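Stenatov Packaging Cell, Line 4
Gripper and Arm Inspection Checklist, with comments
Date: 2020-09-08
Reason for inspection: unplanned stop, dropped part, gripper did not open on command
Cell status at start: locked out, air bled, controller in manual

1. Lockout and access
1.1 Main disconnect locked and tagged. PASS
1.2 Stored air released, gauge at zero. PASS
1.3 Gate interlock stops motion when opened. PASS
Comment: Tested before lockout at reduced speed. Stop was immediate from both gates.
1.4 Emergency stop buttons latch and reset. FAIL
Comment: Pendant button latches but resets with a light touch. Replace the button block before return to automatic. Do not swap in the spare from the Lakamley cell; it has the older contact set.

2. Fault record
2.1 Fault log saved. PASS
Comment: First entry is code 335, gripper position not reached. It repeated 4 times before the controller gave up and held. The retry is set in the Verkex program and should not be that high. After a failed open command the arm kept moving to the next point with the part still held, and the part came free outside the drop zone.
2.2 Program version matches the release sheet. FAIL
Comment: Release sheet was last updated in March. Running version is newer. Changes between the two are not listed anywhere we could find.

3. Arm and housings
3.1 Mounting bolts at marked torque. PASS
3.2 Printed housings free of cracks at the rim and bolt holes. PASS
Comment: Checked with a flashlight and by hand. Check along the layer lines, where the last housing split.
3.3 Cables clear of moving links through full travel. FAIL
Comment: One cable touches the link near the end of travel. Jacket is scuffed, conductor not exposed. Add a clip and repeat the check.

4. Gripper
4.1 Fingers move freely by hand with air off. FAIL
Comment: Stiff over the last part of the opening stroke. Most likely cause of the 335 fault. Pivot pin has a burr. Pin to be replaced; do not file and reuse.
4.2 Finger pads fully bonded, no lifted edges. HOLD
Comment: Press along the whole length of each pad. A pad that lifts at one end can still hold a part at rest and let go during a fast move.
4.3 Closed position: pads meet evenly, no printed surface touching printed surface. HOLD
Comment: Repeat after the pin is changed. A reading taken with the stiff pin is not valid. 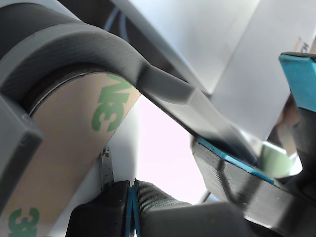
4.4 Grip force within limits on the Rissanen gauge. NOT DONE
Comment: Gauge is out for calibration. Cell stays out of automatic until this line is filled in.

5. Actions before restart
5.1 Replace pivot pin and pendant button block.
5.2 Set retries on code 335 to 2, then stop and hold. Arm must not leave the point until open is confirmed.
5.3 Clip the cable and run full travel in manual.
5.4 Run 20 cycles at reduced speed with the gates closed. Any fault restarts the count.
5.5 Update the release sheet to the running version.

Result: NOT RELEASED
Lock stays on the disconnect. Items 4.2 to 4.4 to be signed on a new sheet, not on this one.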